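Fewer demonstrations, more mess

31/07/2018

I've spent most of this month on one question: does it help a two-armed robot to learn on an untidy table? The task is hanging a mug on a mug tree. The method is plain imitation. A person guides the arms through the task, we record it, and a network learns to copy the movements from the camera and joint readings.

Jayson Galang collected the first set back in April, 300 demonstrations on a bare table. The policy did well there and badly as soon as anything else was put down. A packet of sweets was enough to send the arm off to the wrong side.

For the second set I went down to 200 demonstrations but left other things lying about, and moved them between recordings. Tins, bags, pens, whatever was in the drawer. The mug and the tree moved too.
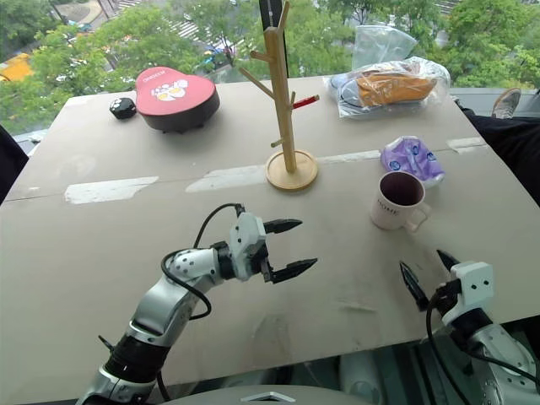
Why not just record more on the clean table?

We tried it, and the extra recordings made the movements smoother but did nothing for the mistakes. The network had never needed to tell a mug from anything else, so more of the same gave it no reason to start.

The cluttered set got 80 per cent of the mugs onto a peg with objects on the table that weren't in the training data. Most of the failures were at the handle — the fingers closed too early and pushed the mug round. I think that is a camera angle problem and needs its own test.

I haven't tried glass mugs yet, or a tree with longer pegs. The Skovia code needs tidying before I share it, and the logs still have to be moved off the old disk.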